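About Filtberg

October
By Dehua Gu

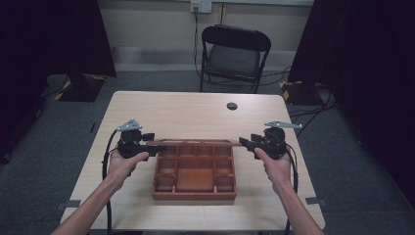 Compartment tray, empty, on the bench with a flat wooden strip held across it.

Filtberg makes divided wooden trays for drawers, workbenches and display cases. The workshop is in Tirport. We sell to tool dealers, sewing shops, schools and private customers, and we also supply trays without finish to firms that apply their own.

The company started as a repair service for drawer fittings. Customers kept asking for replacement dividers in sizes that were no longer sold, and the divider work grew until it took up most of the week. The repair service was closed and the cutting equipment was kept. The current catalog lists 384 tray layouts. Most are variations on a small number of outer sizes, so that a tray can be exchanged later without replacing the drawer around it.

What we make

Trays are rectangular, with raised outer walls and thin interior dividers. The standard layouts combine rows of small cells with one or more larger compartments. Small cells are used for screws, beads, needles, type and similar items. The larger compartment takes whatever does not fit in a cell, such as a hand tool or a folded instruction sheet.

The Duan series is our deepest tray and is supplied with loose dividers. The Fludard series is shallow and has fixed dividers only. Both are available in a light or a reddish-brown finish. Custom layouts are drawn from a customer's sketch with inside dimensions in millimeters. Outside dimensions alone are not enough to quote from, as wall thickness differs between series.

How we check them

Dividers must not stand above the outer wall. A straight strip laid across the rim will rock if one does, and the tray goes back to be trimmed. Cell widths are checked with a gauge block at both ends of each row. Tolerance on the outer dimensions is 3 tenths of a millimeter. Trays are stored flat and empty before packing, with paper between layers.

Orders

The minimum order for custom layouts is 10 trays of the same drawing. Catalog trays can be ordered singly. The longest tray we can produce is 575 mm; longer drawers are fitted with two trays end to end, and we can match the divider lines across the joint if this is stated on the order. Spare dividers are sold by series and length. Please measure the slot and the old divider before ordering.

Technical questions are answered by Dehua Gu, who also prepares the drawings for custom work.

This site uses cookies to remember your settings. By continuing to browse you accept their use. Accept | Manage cookies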